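Hard candy storage: sticky by the second week

Cakden Home Confectionery Board > Storage and Packaging

gocampo
I make boiled sugar candy in batches, cook to hard crack, twist wrap, then into plastic containers. Kitchen sits near 70 percent humidity in June. By the second week the pieces at the top have a tacky skin and the wrapper sticks. The ones at the bottom are fine. Recipe is 700 g sugar, 370 g glucose syrup, water to dissolve. Is this the syrup ratio or the container?

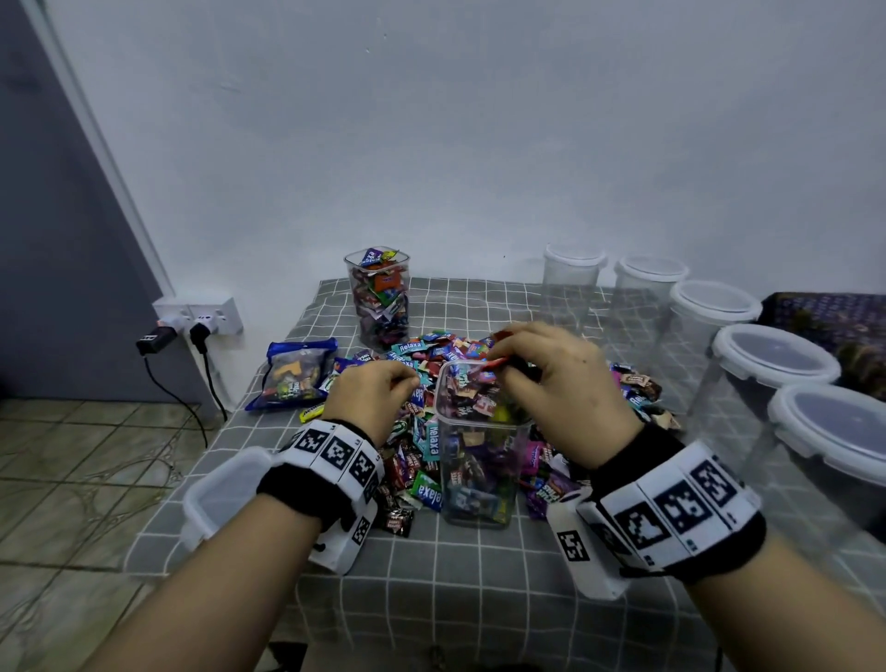 I have tried cooking two degrees higher. It browned and still went tacky. The thermometer reads correctly in boiling water.

ullis_k
Container first. Twist wrap is not a moisture barrier, the ends are open. Every time the lid comes off you swap dry air for room air, and the top layer takes the hit. That matches what you report.

Stondia
Disagree in part. Your glucose is over half the weight of the sugar, which is on the high side for a humid room. Cut it back and watch for graining. A fresh sealed batch should not need rescuing by the lid.

ullis_k
Then the bottom pieces would be sticky too. Same batch, same syrup.

Stondia
They would get there later. The top is simply first in line. A high-glucose candy picks up water sooner at the same humidity, so both things can be true.

sandoval77
How long between pouring and wrapping? I left mine out overnight for years and blamed everything else. Wrap as soon as the pieces are at room temperature.

gocampo
Two to three hours, on a rack. Lids are snap-on, no gasket.

sandoval77
Too long at 70 percent. Wrap in small lots and keep the rest covered.

ullis_k
No gasket is your answer. Test it: put a small humidity gauge inside, close the lid, read it at night and again in the morning. If it follows the room, the lid leaks. 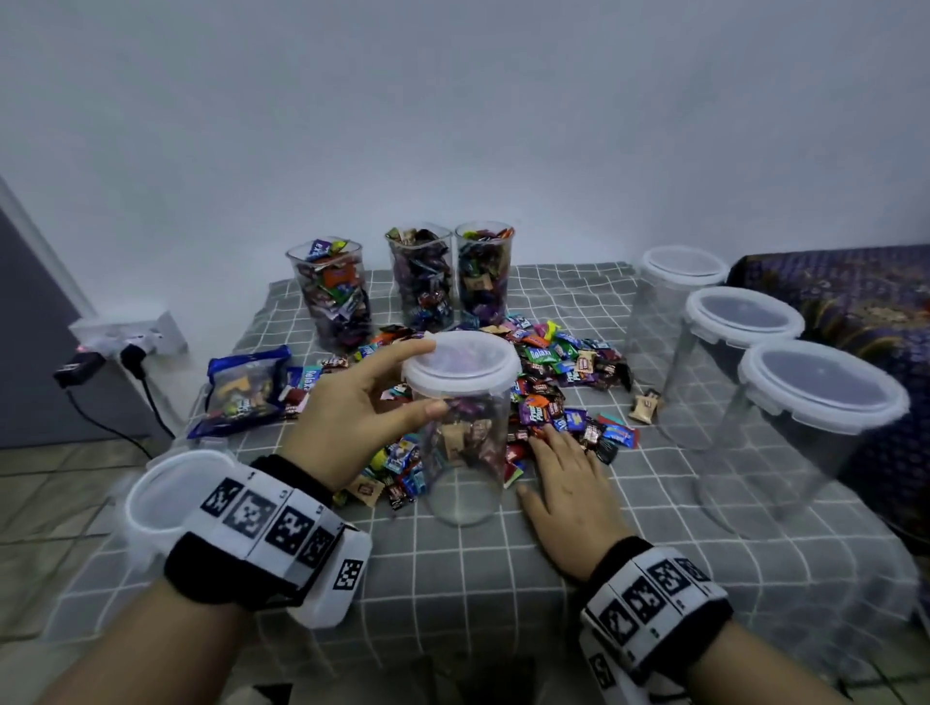
Wrapped candies in a clear container, more on the cloth beside it.

Stondia
Run the gauge test, but change one thing at a time. Same recipe in a gasket jar, then the lower glucose recipe in the old container.

gocampo
Gauge read the same as the room by morning. Ordered two gasket jars, 550 ml each. I will do the split as Stondia laid it out and wrap within the hour on both. Signing this as Gumaro Ocampo on the test sheet if anyone wants a copy.

ullis_k
Add a silica packet to one of the jars and label which.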